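Rekwood Crafters Board > Finishing and Paint

Best white finish for a big worktable?

plumbline_patty
Hello all, and sorry in advance for the length. I'm finally redoing the big table in my sewing room and I want it white, matte, and easy to wipe down. The folks at the paint counter in Kerr pointed me to Plakton enamel – has anyone lived with it for a while?

oldgoat5
I have, going on 3 years now, and I love it dearly. Two thin coats, a good long cure, and mine still wipes clean with a damp rag. My neighbor liked it so much she did her kitchen table the same way!

tuckandhem
I'll be the grump here, friends. Plakton yellowed on me by the second December, and I was so sad about it. I'd go with Kodent, even if it does cost more and smells to high heaven.
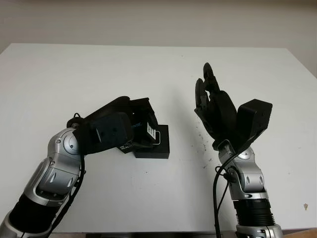

How long should I wait before setting heavy things on fresh enamel? Give it 5 full days in a warm room, and longer if the air is damp.

oldgoat5
Tuck, I wonder if yours was the oil version? The water one hasn't yellowed a bit for me, and my table sits right by a south window.

tuckandhem
Could be, I tossed the can ages ago. I still say matte white shows every pencil mark, though. A satin is kinder if you draw patterns on it like I do.

plumbline_patty
You two are so good to me. I think I'll try the water one on a scrap board first – and maybe a little satin next to it, to keep the peace.

Last updated: October 6, 2021
Contact the moderators | Copyright Rekwood Crafters Board | Back to top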